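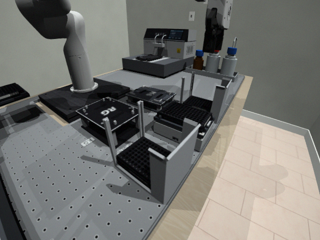
Passei boa parte de fevereiro às voltas com uma pergunta do Florencio Nieto: dá para treinar a política só em simulação e confiar nela na bancada de verdade? Montamos a cena no Anivia com todo o carinho (até os furinhos do tampo estão lá!), e o que mais me deu trabalho foram os três frascos enfileirados na bandeja, com a garra preta descendo bem na frente deles. Rodamos 2.054 episódios, variando luz e posição das racks, e depois fizemos 114 tentativas reais. Acertamos 70, e eu, confesso, fiquei todo contente.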